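Druvstead Hummingbird and Butterfly Seed Mix

Half-pound bag, covers up to 1000 square feet
Annuals and perennials, sun to part shade
Item 134

I started putting this mix together for my own yard, mostly because I got tired of buying wildflower bags that were half grass and filler. I wanted red and orange tubes for the hummingbirds, flat landing spots for the butterflies, and something still blooming when the nights get cool. It took me a few seasons of fiddling (and one very sad summer of nothing but cosmos) before I liked it enough to sell.

What's in the bag

Scarlet sage, zinnia, Mexican sunflower, cosmos, lance-leaf coreopsis, wild bergamot, purple coneflower, red columbine, cardinal flower and butterfly milkweed. The annuals bloom the first summer. The perennials mostly sulk and make leaves that year, then take off in the second. Please don't pull them up! I get an email every June from somebody who weeded out all their coneflowers.

When to sow

You've got two good windows. In cold-winter areas I like to scatter the seed in late fall, once the ground is cold but before it freezes hard, and let the winter do the chilling that the milkweed and columbine need. If you miss that, wait for spring and sow after your last frost. A fall sowing does cost you some of the tender annuals, so I hold back a handful and toss it out in May.

In mild-winter places, January works great for most of the mix – just keep an eye out for frost on the zinnias.

How to sow

Rake the bed down to bare soil. Mix the seed with a bucket of damp sand so you can see where you've been, then walk the bed twice, once each direction. Press it in with your feet or a board and leave it alone. Don't bury it. Cardinal flower seed is like dust and wants light to sprout.

Keep the top of the soil damp until the seedlings have a few real leaves. After that I water once a week if it hasn't rained, and I never feed mine. Rich soil gives you big floppy plants and not many flowers.

A word on sprays

Skip the bug spray anywhere near this bed, even the stuff with a leaf on the label. The caterpillars chewing your milkweed are the whole point, and hummingbirds eat a surprising number of tiny insects. If aphids get bad I knock them off with the hose and go have my coffee.

Sizes

Half-pound bag: 1000 square feet
One-pound bag: 2000 square feet
Sample packet: good for a big pot or a strip by the mailbox

If you're filling a narrow border, the Uneck Short Border Mix is a better pick – this one can get taller than I am in a wet year. For heavy clay, look at the Condila blend instead.

Shipping and storage

Orders go out within a few days. Keep the bag somewhere cool and dry until you're ready, closed up tight, and away from mice (they love the sunflower seed). I've sown bags that were two years old and still gotten a nice show, just a bit thinner.

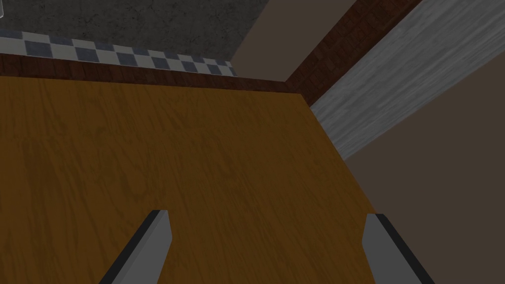
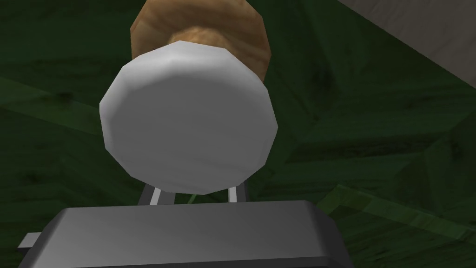

Wood grain in both pictures; the pale rounded piece is in the second.

Page updated November 2025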